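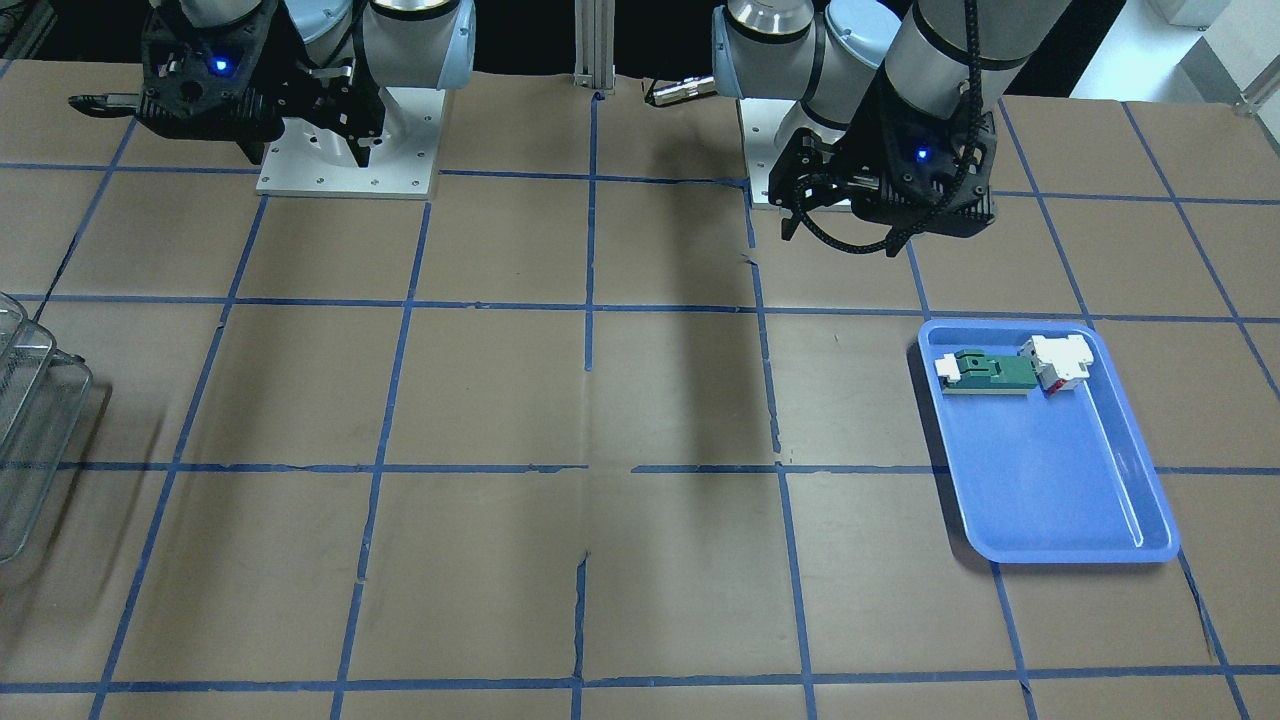 Kraft paper on the table top, marked into squares with blue masking tape.

Nov 1, 2024
By Rao
Reading time: 9 minutes

Cleaning and keeping old records at home

When my uncle moved to a smaller flat in Drerdale, he gave me his records, 200 of them, and a box with 54 cassettes. They had been in a cellar since 2000. Most of them were dirty and a few smelled very bad, but I play almost all of them now. I write down what I have learned, also the mistakes, for other people who receive such a box and don't know where to start.

Before you wash anything

Look at every record under a strong lamp, with the lamp from the side. Dust and finger marks can be removed. A scratch which you can feel with your nail will stay for ever, and you don't need to spend an evening on it.

Put the sleeves in a different room while you work. I had mine at the end of the same table and one small accident with a bowl was enough to spoil two of them. A good sleeve is often harder to replace than the record.

Cover the table. Any strong paper will do, or an old bed sheet if it is free of fluff. Tape the edges down, because a loose corner will pull things over when you turn around with wet hands.

Also wash your hands, without hand cream afterwards.

Dry cleaning first

Use a soft brush made for records. I have one from Irix which came with the turntable and it's good enough. Put the record on the turntable, let it turn, and hold the brush lightly across the grooves for two or three turns. Then move it slowly to the outside and lift. Do not press. If you press, the dust goes deeper into the groove and you will hear it.

Many records need only this. I would say try it first and listen to one song before you decide that the record must be washed.

Washing

For one record I use a bowl of lukewarm distilled water with one drop of washing-up liquid without colour or perfume. One drop is really one drop. In my first week I used much more, and there was a dry film on everything. I had to rinse the same records three times.

Dip a clean microfibre cloth, squeeze it, and wipe around the record in the direction of the grooves. Never wipe from the middle to the edge. Keep the label dry. If your hands are not so steady, there are plastic label covers which you screw on from both sides, but the lid of a jam jar with a rubber ring held on the label works also.

Rinse with a second cloth and plain distilled water. Tap water leaves chalk in our area. If yours is soft, maybe you have more luck, but the distilled water is cheap and one bottle lasts long.

No window cleaner, no kitchen spray. Very old shellac records should not meet alcohol at all, it attacks the surface.

Drying

Stand the records upright in a dish rack with space between them. A wooden rack is kinder than a metal one. Leave them for a few hours, longer in a damp room. Don't use a hair dryer and don't put them near the radiator. I have one beautiful dub record with a wave in it like a potato crisp, and it is my own fault.

New inner sleeves

A clean record should not go back into a dirty paper sleeve. I buy the Wultik inner sleeves with the thin plastic lining, but any lined sleeve is fine. Keep the old inner sleeve if it has words or pictures printed on it, and put it behind the new one. For bad smell in the cardboard covers, I stand them half open in a closed box with a saucer of bicarbonate of soda on the bottom, for nine days. The soda must not touch the cardboard. It doesn't take the smell away completely.

The shelf

Records stand, they don't lie. In a pile the bottom ones bend and the covers get a ring. They should be close enough that none of them leans, but you should be able to pull one out with two fingers. Check the shelf also. Records are much heavier than they look, and a thin bookshelf will hang in the middle after one winter. I put an extra support under mine in October and I should have done it sooner.

Keep them away from sun, from the boiler and from an outside wall which gets damp.

The cassettes

Before you play an old cassette, wind it forward to the end and back again. This loosens the tape. If it stops or makes a squeaking noise, take it out immediately and turn the wheel by hand with a pencil.

Clean the head and the rubber roller of the player with a cotton bud. For the head I use a little isopropyl alcohol, for the rubber only a damp bud. Let everything dry before you play. If you see white or grey powder on the tape itself it can be mould, and then please don't put it in the player, because the next cassette will get it also.

Break out the small tabs on the top edge of those you want to keep. So you can't record over them. If you change your mind, a piece of sticky tape over the hole makes it possible again.

3 comments

dubwise_gran
The jam jar lid is a good idea, I have ruined several labels. Can I use the same water for more than one record?

Rao (author)
I change it when it looks grey, for very dirty records after every one. The rinsing water should always be clean.

cellarbox
I disagree about the dish rack, mine left marks on the edge. I put a folded tea towel in it now. Thank you for the tip with the pencil, my children did not know what it was for.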